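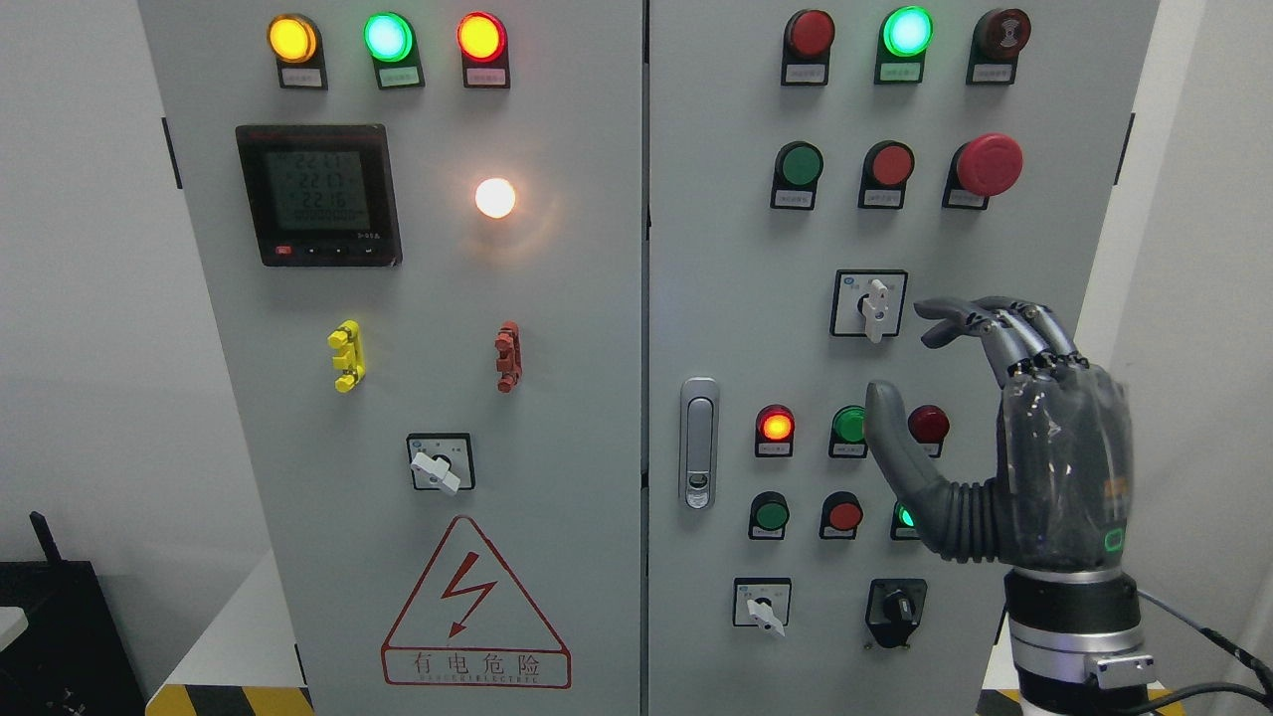

2 min read

August, evening. Spent the day on the operating rules for the switching cell at Rosesetti. Draft 11 of the Covis procedure still says the arm may "actuate any control on the door." Far too wide. I rewrote it as a permitted list: the upper rotary switch on the right door and nothing else until the next review. The emergency stop belongs to people. The arm gets no path within its reach envelope that passes over the mushroom head, and the planner has to reject one if asked.

The padlock hasps are the other gap. Our lockout text was written for a person with a tag and a key. If a hasp on the left door is locked, the arm controller must be isolated too, by the same person, before anybody opens a door. Added as clause 15. Rothe will complain about the extra step and I intend to keep it.

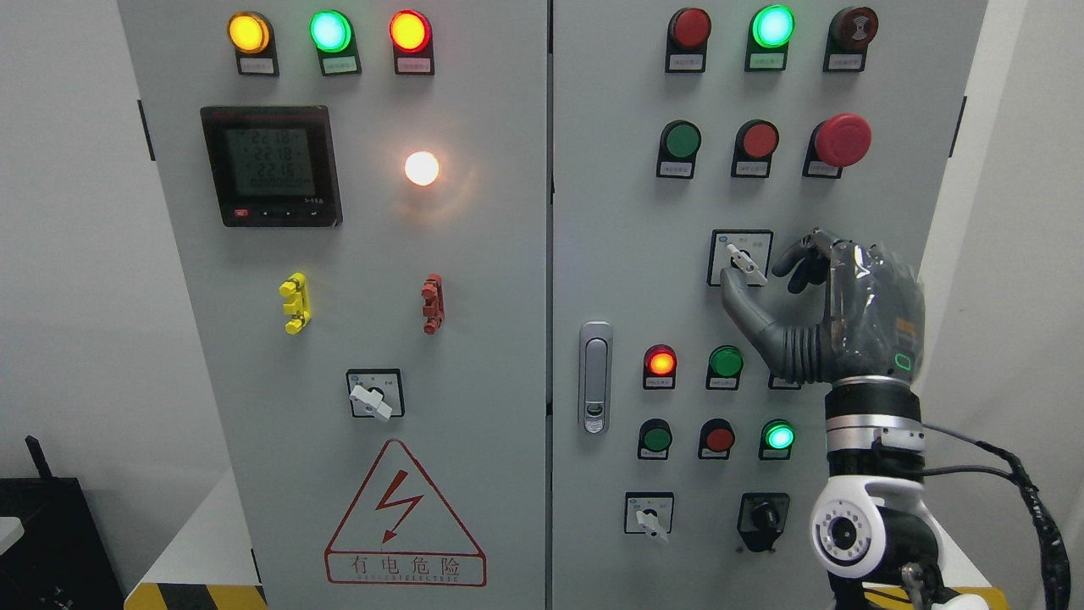
Page 2

Worked through the rotary switch wording after lunch. The handle position is now the thing to be recorded, before and after, with the lamp states next to it. The old form asked only for "done" or "not done," and I have 1,438 lines of log in which that tells me very little. A lamp is an indication - proof of dead still needs a tester at the terminals, and the warning sign stays in force whatever the lamps show.

Usska wants a force limit in the rule itself. I put it in the annex, where it can be changed without reissuing the whole document.

Still open: who signs when the arm stops partway through a turn. I have written "the attending operator" for now. Must check that against the site permit tomorrow.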